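Search the record room
Search
Enter artist, label or matrix number

Records > Listening Library > Help > Frequently Asked Questions

Frequently Asked Questions

Welcome to the Kiltusholm Listening Library! We look after 2,123 soul, funk, gospel and disco records, and we'd love for you to come play them. The questions below are the ones we get at the desk and by email, in no special order. If yours isn't covered, write to the desk and we'll get back to you (usually while a record is on).

What kind of music do you have?

Mostly Black American dance and church music from the late fifties to the late eighties, plus whatever those records led our donors to next. Soul and funk take up the most shelf space. The gospel section is smaller and, for my money, the best thing in the building. There are quartet records in there with bass singing that will rattle your ribs. We also have a good run of disco 12-inch singles, a shelf of boogie and early electro, and a growing section of highlife and Afrobeat, mostly built up by Chukwuemeka Lawal, who also runs our weekend listening sessions.

We don't collect classical, opera or musicals. The public library branch has plenty of those.

Do I have to be a member?

No. Anybody can walk in, pick a record and listen. Membership lets you reserve a booth ahead of time and borrow from the loan shelf, so if you come often it's worth having.

Can I take records home?

Some of them! The loan shelf has 306 LPs that we own in duplicate or that are easy to replace, and members can take up to 4 at a time. Loan copies have a green dot on the spine. Everything else stays in the building, including all of the 45s and every private-press gospel record. A lot of those were pressed for one congregation and sold off a table after the service, and we may never see another copy.

Please don't lend them on to friends. Bring the friend in instead.

How do I play a record if I've never used a turntable?

Ask us. We love showing people. It takes a few minutes to learn, and you'll get to hear that little crackle before the first note, which still gets me every time. The short version is: hold the record by the edge and the label, set it down gently, check the speed, start the platter, then use the cue lever to lower the arm. Don't drop the needle by hand. If you want to skip a track, lift with the lever first.

45s with the big center hole need an adapter. They're in the dish at the desk. Please put them back in the dish. (They end up in coat pockets. We know how it happens.)

Why does my 12-inch sound so slow?

It's probably a 45 rpm record playing at 33. Plenty of disco 12-inches run at 45 and a few of them don't say so anywhere on the label. If the singer sounds as if he's just woken up, change the speed. On the other hand, we have had visitors listen to a whole side at the wrong speed and fall in love with it, and there's no rule against that.

What's the difference between the single, the album version and the 12-inch?

Good question, and a great way to spend an afternoon. The single was cut short for radio, so a lot of funk tunes were split into Part 1 and Part 2 across the two sides, with the vocals up front and the band stretching out on the flip. The album version might be the full take, or it might be a different mix. The 12-inch came along in the mid-seventies and gave everyone more room: wider grooves, louder bass, a longer break in the middle for the dancers.

If you want to hear it for yourself, ask at the desk for the comparison box. It has several songs in all of their versions, with notes on what to listen for. Side 2 is where drummers tend to go quiet and lean in toward the speaker.

What is a break, exactly?

It's the stretch of a song where most of the band drops out and leaves the drums, sometimes with bass or congas. DJs in the seventies figured out that dancers went wild for those few bars, and with two copies and two turntables they could keep them going as long as they liked. Sampling came later and did the same thing with a machine.

We mark breaks in the catalog with a small B next to the track. It's far from complete. If you find one we've missed, fill out a slip and we'll add it. One of our teenage regulars has handed in so many slips that we keep a folder just for hers, and she has terrific ears.

Can I sample something I hear in the library?

You can listen to anything. We can't give you permission to use it. Owning a copy of a record, even a very rare one, doesn't mean owning the rights to the music on it, and there are normally two sets of rights to think about: one in the song as written and one in the recording. If you plan to release something with a sample in it, you'll need to look into both, and we'd suggest talking to someone who does music licensing for a living.

What we can do is help you work out who played on it, who wrote it and which label put it out, so you know where to start asking. I really enjoy that kind of digging.

Can I record from your turntables?

Not in the booths, sorry. You're welcome to take notes, write out chord changes, photograph the sleeves (no flash on the older ones) and bring an instrument to play along quietly. Bass players, the second booth has a headphone amp with an input for you.

Who are the Andside records?

Andside was a small label that put out soul and gospel 45s from a storefront two streets over. Their paper sleeves are plain tan with a rubber stamp, and the sound is all over the place: one record booms, the next sounds like it was cut inside a closet. The performances are wonderful. The organ player on nearly all of them is credited only as Varnier, with no first name, and we would dearly love to know more. If you have family stories, old flyers or a box in the attic, please get in touch.

We hold every Andside single we know of except one. The missing number may never have been pressed.

What is the Krishnan Room?

It's the big room at the back with the good speakers and the rug. It's named for the Krishnan family, who gave us the first large batch of records and who still come by to argue about which side of a single is the A side. Weekend sessions are held there. We play an album start to finish, lights low, no talking until the side is over, and then everybody talks at once.

Sessions start at 5 p.m. Chairs go quickly, and cushions are fine too. In December we do an all-gospel session with the doors open to the hallway, and people have been known to sing. Please do!

Are kids welcome?

Very much. Under-twelves need a grown-up with them in the booths. There's a crate of sturdy, already-scratched 45s by the front window that small hands are free to practice with. The old children's turntable next to it runs a touch fast.

How do you clean the records?

A dry carbon-fiber brush before each play, and a wet wash when a record first comes in or when it needs one. Then it gets a new inner sleeve, and the original inner goes behind it if there's printing on it. We don't use household cleaners, and please don't try to help a dirty record along with your shirt. Hand it back and tell us, and we'll put it in the wash pile.

Warps are harder. A mild one will usually play. A bad one goes in the pile we call the potato chips, and we look for another copy.

Do you take donations?

Yes, gladly, as long as they fit what we collect. Send us a list or a few photos of the spines before you haul anything over. Condition matters less than you'd think. A worn record by a local singer beats a spotless copy of something we already have in the loan shelf. We can't put a dollar value on a collection for you, and we can't return items once they've been cataloged, so do keep the one that played at your wedding.

If we end up with extras, they go into the sale crate by the door, and the money buys needles and sleeves.

Can you help me find a song if I only know a bit of it?

Try us! Hum it, tap it, tell us what the horns do. A scrap of lyric helps, and so does knowing where you heard it: a skating rink, a cookout, your uncle's car. We don't always get there, but the ones we can't crack go on the board in the hallway, and other visitors often solve them. One bass line sat up there for most of a year before a bus driver on his lunch break walked by, laughed, and wrote down the title.

How do I find the catalog number of a record?

Look on the spine, then on the label, then in the smooth area near the label where the matrix number is scratched or stamped. Any of the three will work in our search. Leave out dashes and spaces. If the search comes back empty, try the artist's last name by itself, as we had some trouble with group names that begin with "The."
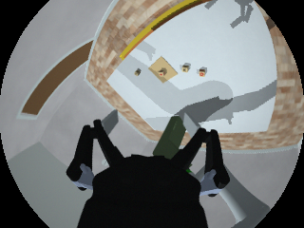

Black gripper reaching toward a white tabletop with a checkered wood-block border (computer rendering).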